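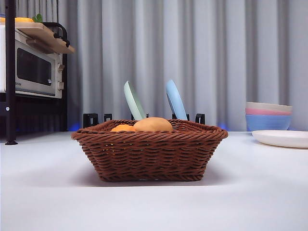

Do you dry plastic plates in the rack or with a towel?
In the rack, standing up, with a gap between each one. Plastic holds on to little beads of water way longer than china does, and a towel mostly pushes them around.

Hi all,

Sorry for answering so slowly, I've had the digest piling up since April and only got to this thread over breakfast. My quoted bit is at the bottom for anyone who deleted the original.

I switched our kitchen over to plastic plates and bowls two years ago (small kids, tile floor, you can imagine) and I love them, but they do dry differently! China comes out of hot water warm and the water more or less leaves by itself. Plastic cools off right away and just sits there wet. So I prop the plates up in the rack and leave an empty slot between them, and I don't touch them until after lunch.

Bowls are the real pain. If you nest them while there's any damp left they stick together, and then you get that stale smell the next morning. I turn mine upside down on a folded dish towel first, and they only get stacked once the insides feel dry to my finger. Ours are three different colors, one per kid, and it has cut down on the arguing quite a bit, although there was a week when everybody wanted pink.

As for the rack itself, I had a Lornberg with a coated wire bottom and it rusted at the feet. The one I use now is a Romholm, 22 dollars, plain upright prongs, no tray. It holds 6 plates if I skip slots. I put a towel under it and change the towel every evening.

Now the basket question, which I think got lost. Yes, I keep bread and fruit together in one wicker basket on the table, and yes, I know, you're supposed to separate them. With rolls that get eaten the same day I've never noticed any difference. Citrus is fine in there. Bananas I'd leave out, they make everything taste like banana, and a ripe pear once ruined a whole batch of rolls for me. For cleaning wicker I shake the crumbs out over the sink, go over the weave with an old dry toothbrush, and wipe it with a barely damp cloth. Please don't soak it! I did that with my first one and the rim came unwound.

Does anyone still have the roll recipe that was going around, the one with 200 grams of flour and 125 of milk? I copied it onto the back of a Petrauskas receipt and of course the receipt is gone.

On Sun 25 August, a list member wrote:
> We just moved and I'm down to one short counter, so the
> rack, the bowls and the bread basket all have to live on
> the table. I bought the Elix stacking bowls and they smell
> musty already. Am I putting them away too soon? And is it
> OK to keep rolls and oranges in the same wicker basket, or
> should I get a second one? I really don't have room for a
> second one.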